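Unit 4 handout: Teaching an arm by demonstration
Course 3032, Robot Programming in Practice
September 27, 2021

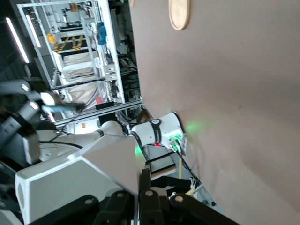
A student in last year's section asked why we bother with demonstrations at all when the arm already has a perfectly good programming language. Couldn't you just write down the positions? For a pallet of identical boxes, yes, and you should. The question is fair for any job where the part lands in the same place every time. Unit 4 is concerned with the other jobs, where the object shifts, bends, or has to be approached differently depending on how it lies.

1. Two ways to show a task

Kinesthetic teaching. You put the arm in a compliant mode, take hold of it, and move it through the task. The controller records joint angles as you go. You feel the contact directly, so pushing, wiping and seating a part are easy to show. The drawbacks are that your hands and body may be in the camera view, and that it is hard to guide two arms at once.

Teleoperation. You stay outside the workspace and drive the arm through a second device: a leader arm, a hand controller, or a 3D mouse. The cameras record what they will record later when the robot works alone. You lose most of the feeling of contact unless the device gives force feedback, and new operators tend to press too hard.

Both give the same kind of data in the end, a series of observations paired with actions. Do not mix them in one data set for this course. The action labels are computed differently in the Mirani logger and the files will not line up.

2. What the wrist camera sees

A camera mounted at the wrist moves with the gripper. This helps with the last few inches of a grasp, when an overhead camera often has its view blocked by the arm. It also means that the background changes constantly. Other arms, shelves, cables and indicator lights all come into view and go out again, and a policy trained on too few demonstrations can latch onto any of them.

Things to vary between demonstrations:
Starting pose of the arm
Position and angle of the object
Lighting, if you can control it
Items in the background

Keep the goal the same. If the task is "place the disc on the plate," then every demonstration ends with the disc on the plate and the gripper clear of it.

3. Recording a demonstration

Home the arm and check that the emergency stop is within reach.
Start the Mirani logger and wait for all streams to report.
Move at a steady pace. Long pauses get recorded as actions too, and the learned policy will pause in the same places.
Finish the task, back the gripper away, then stop the log.
Mark the file as good or bad right away. A recovered mistake is still good – label it "recovery" so it can be sorted later.

4. A worked case

The Soswood set, which you will use in the lab, has 2589 demonstrations of pick-and-place with a two-finger gripper. Each was trimmed to 600 time steps. Shorter ones were padded by repeating the last action, so look for flat sections at the end before you train. Fit the baseline model on the full set first, then on a small subset, and compare the failures by type: missed grasp, early release, collision, wrong target.

5. For next time

Read the Etau chapter on covariate shift. The lab report is due the first week of October. Work in groups of 2 and hand in one report per group, with your log files attached.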